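Packers wanted - Murska mailroom, June start

Need 6 people for 30 days of packing and mailing at our Murska site. Mostly welcome packs for Skimard members. Daytime hours, paid weekly, no expereince needed. Ulla Hedlund runs the room and will train you your first morning. 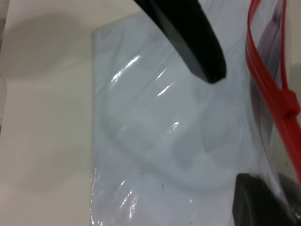 Do I need my own car?

The Brisirley bus stops at the gate, and parking is free if you do drive.

What you'd be doing: folding letters, checking names against the list, bagging, sealing, stacking trays for the 4:00 pickup. Standing most of the shift. Stools if you want one. Some lifting, up to 36 pounds.

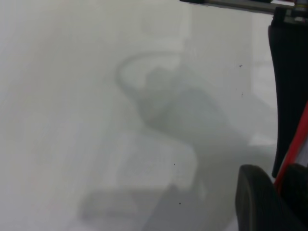 White work surface, close up.

You should be OK with small print and repeat work. Closed shoes please. Last run was 1,081 packs and went out on time, so the pace is steady but not crazy. Radio stays on low.
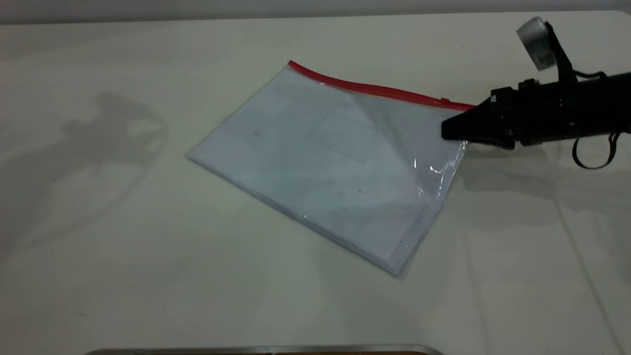
Lunch is thirty minutes, paid. Fridge and microwave down the hall. Over 18 only, and bring ID on day one for the payroll forms.

To apply: short note with your name, phone and which weeks you can do, to Eilif Sjöberg, Solheim front desk. Resume optional. Notes in by April 12, 2024. We call everybody back, even if its a no.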